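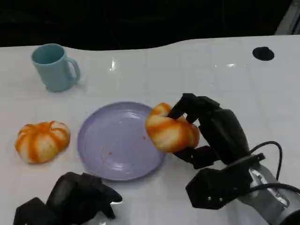

Drustance Robotics Club – Demonstrations and Data Group

Mon 14 April

Well, it's been a good long while between posts, so put the kettle on. We've finally settled into our autumn task, and I'm pleased to say it's a food one (soft, squashy, stripy food at that!). The job is buns and a plate. The robot picks up an orange-and-white bun, moves it between the lavender plate and the bare table, lets go, and goes back to where it started. Written down like that it sounds like something you'd knock over in an arvo, and I did say as much at our first planning night, which I've been reminded of a few times now.

We have 674 demonstrations in the bank as of this morning. The target is 3000 by the end of the season, so there's a fair way to go, but the pace has picked up nicely now that everyone has had a turn at driving the arms. A new driver's first 11 runs don't go into the set at all. They're for getting a feel for how far the fingers close before the bun starts to give, and mine were dreadful.

Squeeze is the thing we argue over most. The buns deform a bit when the hand takes hold, and I'd like to keep those examples in, provided the bun ends up where it was meant to go. A few of our members would prefer a gentler grip throughout. For now we tag the firm ones and leave them in, and when Bastos (our training script, named after a street one of us used to live on) has had a proper go at the lot, we'll compare it with and without.

We also shift things about every 100 runs. The teal mug gets a new spot, the plate slides over a little, and the second bun goes somewhere fresh. Crumbs we leave alone within a batch, then wipe down before the next one – a clean table every single time would make for a very spoilt robot. The shiny tabletop is a trial, I'll admit, with all those ceiling lights bouncing off it, but kitchens are shiny too.

Cuvow, our labelling tool, now saves notes properly, so please write some! "Dropped it" is fine. "Dropped it on the way to the plate, thumb too low" is lovely.

Next up is Tenine, the two-handed version, where one hand steadies the plate while the other does the bun. I've had one try at it and would like several more before I say anything further.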